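Student Projects > Robotics
Posted December 11, 2019 by the Bunumik project group
4 comments | 11 shares

Bunumik: can a hand-held gripper teach a robot arm to clear a table?

Our project started in June with a claim we had all read somewhere, that a person can carry a gripper by hand, record what it sees, and get useful training data without ever touching the robot. We wanted to find out how much of that holds up in a school lab with a small budget. So far, less than we hoped.

The tool has two black fingers and a camera that looks down past them. We got the parts through Tisham and used the finger design from the Basus kit. We then recorded 200 short runs of picking up and putting down everyday items. Of those, 23 had to be thrown out before training because the item was never in view at the moment of the grasp.

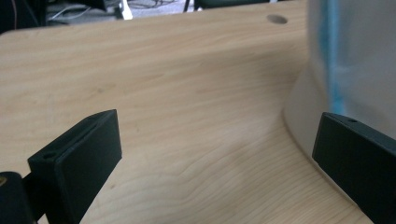

Fig. 1. Camera view with the fingers apart and nothing between them.

The wood grain worried us more than the fingers did. A curved line in a tabletop looks a lot like the edge of something thin, and our first model closed on bare table more often than we like to admit. Shadows gave us the same trouble. We were told that more data would fix this. We added 30 runs with no item at all, and the false grasps went down, but so did the real ones. We don't think that counts as a fix.

We also doubt our own test. All the runs were done by 2 of us, on tables we already knew. When the group from Cáceres tried the tool during their visit, they held it at a steeper angle and the model did badly on their recordings. Any success rate we print would mostly describe our own wrists, so we have left it out.

What still needs doing:
- record on a plain table and a patterned one, same items
- get people outside the group to hold the tool
- check the finger spacing before each session and write it down (we skipped this until the fall)

The arm itself has only been run with the second model. It moved to the right area and stopped too high. We have not worked out if that is the model or our camera calibration, and the report will be updated when we have.

Filed under: class projects, grippers, work in progress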